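Nollano Hand Gripper, Classroom Kit

Product code: NL-476
Category: Student robotics / Hand tools and end effectors
Availability: In stock. Ships flat in one carton.
Last revised: November 25, 2022

Overview

The Nollano is a two-finger parallel gripper held and operated by hand. It was designed for the Clokum fabric handling challenge, in which student teams record themselves doing a cloth task and then use the recordings to program an arm. It can also be used by classes that don't enter the challenge. No arm, controller or mains power is needed for the hand-held part of the work.

The linkage geometry is the same as on the Were arm-mounted gripper. A grasp that a student makes by hand can be repeated on the arm with the same opening, the same pad face and the same approach clearance. Teams that already own the Were mount can move the finger assembly across with the supplied hex key.

What is in the kit

Finger assembly, built and aligned
Hand grip with trigger and return spring
Camera bracket (camera not included)
Two spare fingertip pads
Spare pivot hardware, one bag
2.5 mm hex key
Printed build and service guide
Cloth task sheets, set of 15

Mechanism

Four linkage arms carry the two fingertips, one inner and one outer arm on each side. Pulling the trigger closes both sides together, so the closing point stays on the centre line of the tool. The fingertip pads stay parallel through the full stroke. Each pad has a small hole near its top for the fixing screw.

Pads wear at the edges first. Light chipping doesn't affect grip on cloth, but a pad should be changed once the front corner has rounded enough to let a single layer slip. Swap pads in pairs. Mixed old and new pads close unevenly and students will spend a lesson looking for a fault in the trigger.

Cloth tasks

The task sheets cover picking, lifting, dragging, folding and placing. Sheets 1 to 3 use one layer of cloth on a bare table. Later sheets add a second layer, a folded edge or a container. Dark cloth on a pale tabletop gives the camera a clear outline of the fabric edge, and is the pairing used in the challenge rules. Black pads against black cloth are harder to separate in a recording, and sheet 9 asks teams to work through this.
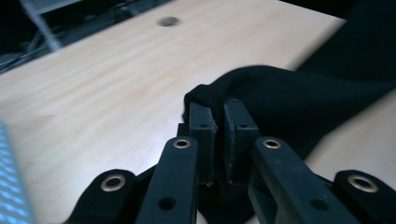
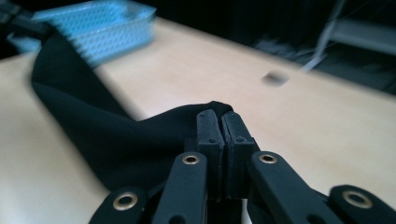
Fingertips closed on a fold of black fabric, two grasps on the same task.

To pick a fold, open the fingers to a little more than the width of the fold wanted, lower the pads until they touch the cloth, and close slowly. Pressing hard into the table before closing bends the linkage and gives a different grasp each time. The guide recommends 17 practice grasps per student before any recording is kept. Recordings made before that point tend to be discarded during review anyway.

Specifications

Fingers: 2, parallel motion
Linkage arms: 4
Finish: matte black
Stroke, fully open: 84 mm
Mass with hand grip, no camera: 476 g
Camera thread: 1/4 inch
Operation: manual trigger, left or right hand
Recommended group size: 3 students per kit

Recording and software

The kit has no electronics of its own. Any camera that fits the bracket and stays under 150 g will do. The Clukimov labelling program, supplied free to schools that buy the kit, reads ordinary video files and lets students mark the start and end of each grasp. It runs on Windows and Linux. It does not run on tablets.

Set the camera so that both fingertips and the ends of the inner arms remain in view through the whole stroke. Tighten the bracket with the gripper fully closed. Check the view again with it fully open before starting a session, and don't change the angle between sessions if the recordings are to be used together.

Use in class

Mwanaisha Rotich runs the Year 10 automation elective that trialled the first batch. Her lesson notes are included at the back of the guide. She allows one double period for assembly and alignment, two for the single-layer sheets, and leaves the container tasks for teams that have a working labelling routine. Her notes also cover marking. Teams are assessed on their log and on the consistency of their grasps, with no marks for speed.

The club edition of the notes was written by Atif Awan and Jeptoo Simiyu and assumes mixed ages and shorter sessions. It skips sheets 4 and 6.

Maintenance

Wipe the pads with a dry cloth after each session. Lint builds up at the pivots, particularly with fleece and other fuzzy fabrics, and should be brushed out once a term. Do not oil the pivots. Oil carries onto the cloth and then onto the pads. If the fingers close off centre, loosen both inner arm screws half a turn, close the fingers on a flat rule, and retighten.

Do not leave the gripper clamped on fabric in storage. The return spring takes a set and the fingers will no longer open fully.

Safety

Suitable for ages 12 and up with supervision. Keep fingers and long hair clear of the linkage while the trigger is being pulled. The spring is under tension even when the fingers are open, and the grip housing should be opened by a teacher or technician only.

Ordering

Sold singly or as a class set of five. Class sets include one extra bag of pivot hardware and a second copy of the guide. Orders for the start of the school year should be placed before the end of January. Schools entering the Clokum challenge should quote their team number on the order form so that the current rules are packed with the kit.

Spare parts

NL-476-P Fingertip pads, pair
NL-476-L Linkage arm set
NL-476-S Return spring
NL-476-B Camera bracket
NL-476-T Task sheets, replacement set

Technical questions: Nyokabi Nyaga, product support
School accounts and quotes: Mwanaisha Minja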